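Desktop Hardware Lab, Handout 5: Inside the Tower

Read this before the Sunday session. You will work in pairs at the Dornurport bench room, one tower to each pair. Bring the Vidmar screwdriver set and the Cloka parts sheet from last time.

Part A. The chassis

Shut the computer down, unplug it, and lay it on its side. Take off the side panel and set it flat, away from the edge of the bench. Look at the metalwork first. Ridges pressed into sheet steel make it stiffer without adding much weight. Rivets hold the parts that are meant to stay together, so leave them alone. Perforated areas let air through. 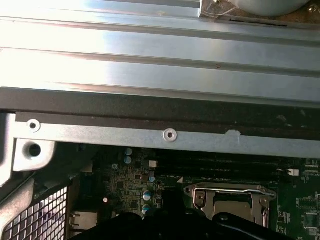

Before reaching past a rail or bracket, check its edge. Stamped steel can cut. Keep sleeves rolled up and rings off.

Part B. The board

Find these on your own tower and mark them on the parts sheet: CPU socket, memory slots, graphics card, drive cage, power supply. Copy the ratings from the power supply label into row 2. Do not open the supply itself.

Memory modules go in one way only. Match the notch to the key in the slot, then press both ends evenly until the latches close. 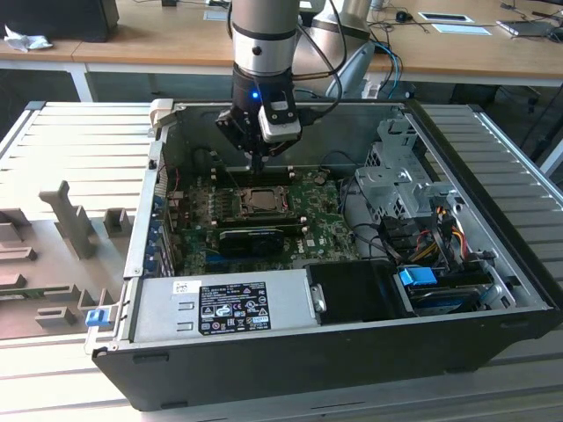
Hold cards and modules by the edges. Touch bare chassis metal before you pick up a part, and again if you have walked away from the bench.

Part C. To hand in

The completed parts sheet, and a half-page sketch of the airflow path from front to back. Optional reading: the Vinico service guide, chapter 2.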